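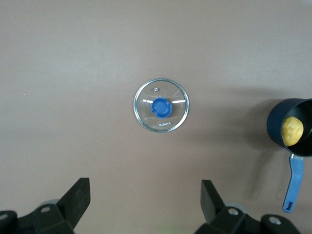
## Cleaning a glass pot lid without the gimmicks

I don't believe half of what gets sold for this job. Clenar spray, Sirkow tablets: I tried both and went back to dish soap.

1. Fill the sink with warm water and a squirt of soap. Soak the lid for 2 minutes.
2. Wipe the glass, then run an old toothbrush around the metal rim. Grease hides there, whatever colour the glass looks.
3. Poke a toothpick through the steam vent.
4. Check the knob. If it wobbles, tighten the screw underneath by hand.
5. Dry with a tea towel. "Air dries streak-free" is a claim I've yet to see hold up.

Keep dinner out of the splash zone while you scrub. 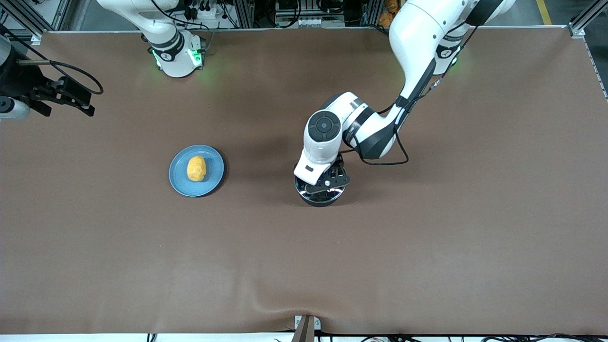

*Blue plate, one yellow item, plenty of room left over.*

Skip steel wool, even the "gentle" kind.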